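Ticket 187 – Red striped top keeps shedding color
Product: Tokeo color-safe wash sheets
Status: Open, waiting on customer care
Submitted: Friday, 9:40 a.m.

Hi Bech team! First off, I love these sheets. I switched over in October and my whites have never looked better. I do have one stubborn piece, though, a red top with white stripes, and I'd really like to get it sorted before the Brelstead tournament.

The red keeps bleeding. The first wash left my socks pink, so I pulled the top out and have been washing it alone ever since. The rinse water is still pink after 3 rounds. The stripes are holding up great so far – no pink in them that I can find, which amazes me!

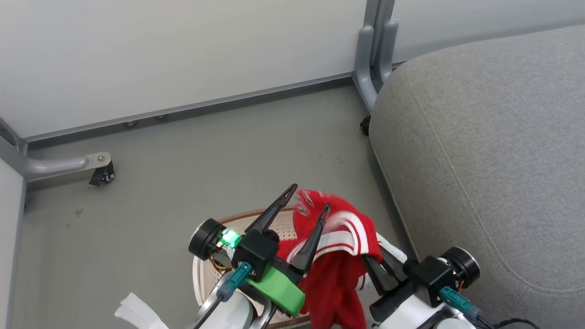 Attached: the red top, stripes along the upper folds

What I've tried:

Wash 1: cold, one sheet, mixed load. Pink socks.
Wash 2: cold, one sheet, top alone. Water clearly pink.
Wash 3: cold, half a sheet, 2 rinses. Lighter, but still pink.

I also soaked it overnight in a basin with 200 ml of white vinegar, going by a tip on the Jama laundry boards. The smell was something else and the water came out pink again, but it was fun to try.

Care label says cold wash, no bleach, line dry. I've followed that every time.

Two questions. Is a full sheet too much for one top washed alone? And would the Tokeo dye catcher cloths be safe to use along with the sheets, or do they cancel each other out?

Update, 4:15 p.m.: got your auto reply, thanks! Holding off on wash 4 until I hear from you. I can send a close-up of the label if that's useful.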